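Home Forums Workshop & Storage Benches and Layout New posts Search Log in

Shared room layout – bins, benches and what goes on the tables

flatville_zm
Moved this from the introductions section as suggested. We have one big room with a concrete floor, wooden-topped tables, black metal frames at the tables and shelving against the wall. It works, but things drift. Cups and plates end up on one table, the cutting mat lives on another, and the small parts bins have spread along a table edge. I've been asked to come up with a layout we can stick to from April. Two pictures, then my questions.
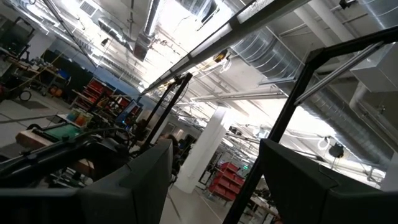
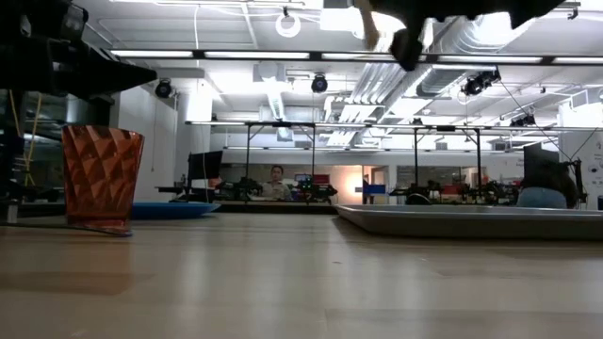 First one has the cutting mat and the red bins, second one has the cup, the blue plate and the grey tray.

Questions:
1. Is it worth having a fixed place on each table for the tray and plates, marked with tape?
2. Red bins all one colour, or mix the colours by contents?
3. Anyone have a good way of keeping cable off the tabletops?
Budget is 300 for the lot, so no new furniture.

Zodwa Makhubela

brackenhurst
On 2, leave the red ones alone. All one colour looks tidy and you read the label anyway. We went to mixed colours at our place, blue for fixings, yellow for electrical and so on, and within a month there were screws in the yellow ones. People go by where a bin is far more than by what colour it is.

pell_and_sons
Disagree with that. Colour works if you keep it to a small number. We use three and it has held up for years. The trouble starts when you run out of blue and buy whatever the shop has. She already has small ones in orange, yellow and blue, so use those for the things that move about and keep red for what stays on the shelf.

brackenhurst
Three is fine with four people. She said shared room. How many people use it?

flatville_zm
17 on the rota, though you'd rarely get more than half of them in together. Most are in and out. The small bins are for whatever is being used that day and are supposed to be emptied afterwards. They aren't.

pell_and_sons
Then it's an emptying problem and layout won't fix it. Put one person down for it each day. Last out does the small bins, sweeps the floor and puts the tray back.

Marlo T
Tape on wooden tops: yes, but use the low tack stuff. I put ordinary floor tape on a light wood bench and it took the finish with it when I pulled it up. I ended up sanding the whole top. Clokard do a paper one in white and in black, and the black shows up better on light wood. Corners only, you don't need a full outline.

For the tray I'd leave a hand's width between it and the plates. If they touch, people start stacking plates in the tray and then it never gets moved.

quillfeather
I wouldn't tape at all. Tape gets grubby and the edges lift, and you're replacing it every few weeks. Cut a thin mat to the size of the area and put that down. When the layout changes you move the mat.

Marlo T
A mat slides though.

quillfeather
Not with a bit of shelf liner under it. Ours has been down since last spring.

dunnock5
On cable: whatever is up on a crossbar should have its cable run along the bar and down a post, tied every hand's width or so. In the first picture there's a white cable hanging in a loop from the yellow-orange thing up on the bar. I'd take that up. Reusable hook and loop ties, the Cida ones come in a roll and you cut them to length. We got a box of 1000 plastic zip ties once because it was cheap, and all it meant was that every change needed cutters and there were clipped ends all over the floor.

For anything at table height, go under the top. Screw-in clips along the back edge are best, then one drop to the floor at a leg.

pell_and_sons
Agree on the hook and loop. Don't agree on leaving no slack, if that's what you mean. Some things need a loop or they pull when you shift them.

dunnock5
I didn't say no slack. Put the slack at the top, tied back, where it can't catch on anything.

flatville_zm
Thanks all. The loop I can sort. Under the tables is harder because I'd have to clear them off first, but I could do one at a time.

brackenhurst
What's the cart for? First picture, at the back by the black partition. There's a blue bin on it and something orange and it looks to have become a shelf. If it's on castors it ought to be the thing that gets wheeled round at the end of the day for collecting up. Empty it, put a rule on it that nothing stays overnight, and it does your clearing for you.

flatville_zm
It was bought for exactly that. Then somebody put a box on it.

Gounder_Lane
Reading this with interest as we have a similar space. One thing I'd add is to decide where the plates and cups are kept between uses, as well as where they sit on the table. A tall cup like the orange one gets knocked if it's left near the edge. We have a shallow shelf for ours with a lip on the front, which cost roughly 5 a metre for the wood, and it has saved a lot of picking things up off concrete.

Also label the shelf edge and not the bin. Bins get swapped.

pell_and_sons
Label both.

Gounder_Lane
We tried both and they disagreed with each other by the summer.

flatville_zm
Right, the plan so far. Red bins stay as they are, labels on the shelf edge. Small coloured bins emptied by the last person out. Cart cleared. Black paper tape at the corners on one table and a cut mat on another, and I'll see which lasts. Will do the cables on the frames first and leave the undersides until it's quieter.

quillfeather
Mat will win.

Marlo T
What size is the tray? If it's the large catering sort, check it fits the shelf before you put the lip on. Mine didn't.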